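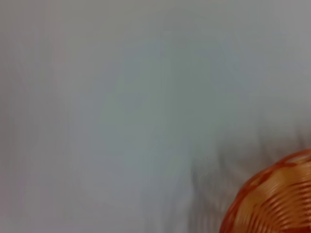
*Orange woven basket, lower right, on the pale gray.*

Fulgencio Lozano wrote:

> I've switched the whole hallway over to woven baskets, one per person, and I'm not going back. Everything that lands on the bench gets dropped in the right basket and carried upstairs at night. Takes me five minutes. The orange ones from Mundico are 249 for the set and they hold their shape. Sandham has a similar set but the weave is looser and keys poke through. I'd tell anyone on this list who is still using drawers to give it a month.

Fulgencio, I'm glad it works at your house. I have doubts.

I did the basket thing in March, the year before we moved to the Witkowska Street place. Same idea, one each. For two weeks it was great. Then the baskets filled up and stayed full, and all I'd done was take a mess that was spread out flat and make it deep. I found a library book at the bottom of mine that we had already paid for.

My other question is the "carried upstairs at night" part. Who carries them? If it's you every night, then I think the thing that's working is you, and you could probably get the same result with cardboard boxes.

On the price, 249 seems like a lot for something to throw mail in. I looked at the Enura ones too and those are 300 before shipping, with no lids and no liner. A liner matters if you're putting hats and gloves in there, as woven stuff snags knits. Does the Mundico set come with one? You didn't say.

I do like the orange. Against a light gray it's easy to spot, and I'll give you that much over my beige ones, which I walked past for a year.

What I'd want before spending anything:

- how big they are across the top, measured, not from the listing
- whether the rim holds up when a kid grabs it on one side
- what your bench looks like in two months

I'm keeping the drawers for now. They stick, but they close.

> Also, does anyone want my old shoe rack? Free, pickup only.

Yes to the shoe rack, if it's still there. I can come by after 6.

Marge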